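Chapter 7
Handling Liquids: The Tea Service Project

Up to this point every task in the course has used rigid objects. A block that is gripped badly falls over and can be picked up again. A cup of tea is less forgiving. The load moves inside its container, the mass changes during a pour, and an error leaves something to wipe up.

This chapter follows a student project from the Zellton automation class, in which a team of four was asked to have a single arm pour tea from one cup into another. The team consisted of Giorgia De Luca, Cinzia Amato, Fulvio Monti and Uwe Teuber. Their logbook is quoted where it is useful, including the entries that record failures.

By the end of the chapter you should be able to:
– define a pour as a sequence of arm poses with a speed limit on each segment
– choose a grasp height for a small cup with a flared rim
– use a wrist camera to correct the position of a cup before contact
– plan a trial series and record spills in a form that can be compared

You will need the frame transformations from Chapter 4 and the gripper calibration procedure from Chapter 5.

7.1 The Work Area

The team worked on a white tabletop with small black marks on it. Two porcelain tea cups were used, one white with a bluish tint and one light celadon blue. The arm comes in from the right, with the wrist camera mounted on the side of the gripper. In the setup shown, the white cup is filled nearly to the rim and the gripper finger points down, just above the table. Note the tea stains near the full cup and the clear liquid on the surface by the finger.

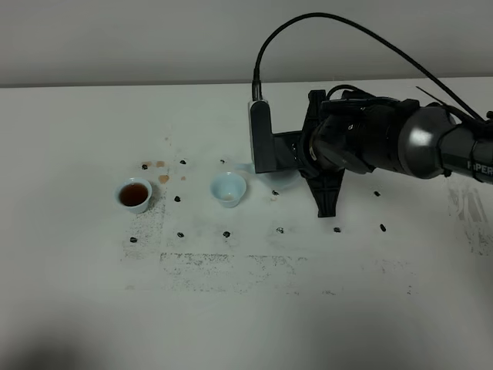
7.2 Stating the Task

The first version of the assignment read "pour the tea." Monti's logbook entry for March points out that this cannot be graded. It does not say how much tea must be transferred, how much may be lost, or where the cups must stand at the end.

The revised statement set three conditions. At least 80 percent of the tea must reach the second cup. Both cups must finish upright. The full cycle, from the start command to the return of the arm to its rest pose, must take no more than 30 seconds.

Write your own statement in the same form before you program any motion. Each condition should be something that a second person can check with a scale, a ruler or a timer.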